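From: Aisling Lenihan
To: housekeeping-methods list
Subject: Re: Folding order for coloured cloths

Caoimhe, two views of the table at Resmont, then my answers by heading.
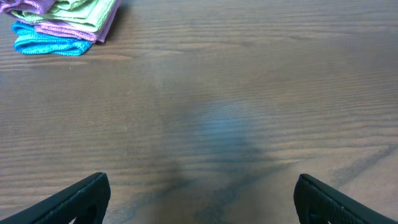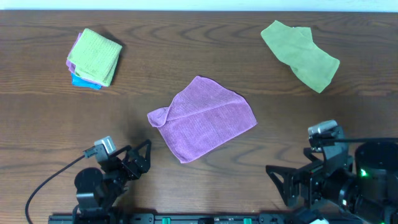 Stack order

Blue at the bottom, pink-lavender next, lime green on top. I lay them in that order so an edge of each colour can be read without lifting anything. The edges do not need to line up exactly. A stack that sits slightly askew is fine for the shelf, provided each cloth is folded.

On Friday, Caoimhe Nic Giolla wrote:
> We have 70 cloths in four colours and the piles at Celthorpe
> fall over once they get past a dozen. Do you fold in thirds or
> in quarters? Also, does the thin green cloth go in with the
> microfibre or separately? Gráinne says together, the old
> sheet says apart.

Thirds or quarters

Quarters. Lay the cloth flat, smooth it from the centre, fold in half, then in half again across the first fold. Thirds leave a thick ridge down one side and the pile leans toward the thin side. I stop at seven cloths per pile. The shelf would take more – the pile would not stay up.

If a corner has turned back on itself, open it out before the first fold. A flap left inside puts a lump in the finished square and every cloth above it tilts.

The thin green cloth

Apart. It is smoother and thinner than the lime microfibre and slides out of a mixed pile. Gráinne's method works if the thin ones go on top and stay there, but ours get pulled from the middle. Fold them once more than the others and keep them in their own tray.

The old sheet is correct on this point. It is wrong on washing: fabric softener should not go near any of the microfibre, and line 43 still says a capful. Cillian has the master copy and can strike it in March with the other changes.

Aisling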